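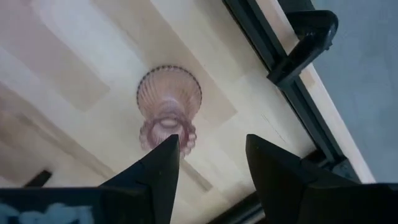

Pink vase, two black fingers, shared workshop. Budget gone.

1/ Till Hinrichs wants our Gekton build to lay a shelf with glassware by itself. I've put in 36 evenings since May and I'm still not sold. I can lay a shelf in the time it takes to boot.

2/ Ribbed glass is a rotten thing to start on. Light goes through it, the beads throw highlights everywhere, and the wrist camera has its own opinion about where the rim is. I said cardboard tubes. I was outvoted.

3/ Also, the Catero forum swears soft pads fix everything. They've fixed my having any spare cash. 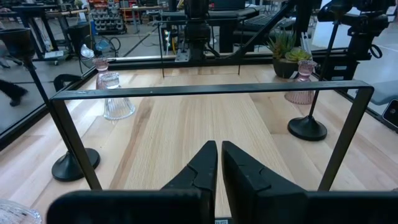
How much has it cost so far? £1,957, and that leaves out the table.

4/ The clamps I do rate. Dull, black, cheap, and they stay where you put them. Wish I could say the same for the calibration, which I've redone 7 times.

5/ Candle holders are the new idea. Branches all over, so plenty to grab and plenty to grab wrongly.

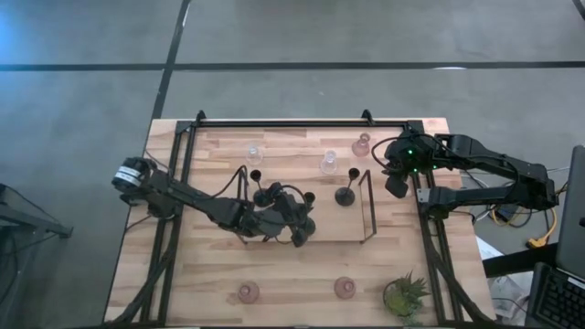 Petronella Masilela: you said all this about the Kulkarni plotter and you use that every week.

6/ Fair. The plotter never had to pick up glass, though. Ask me again when it's done a whole shelf with me out of the room.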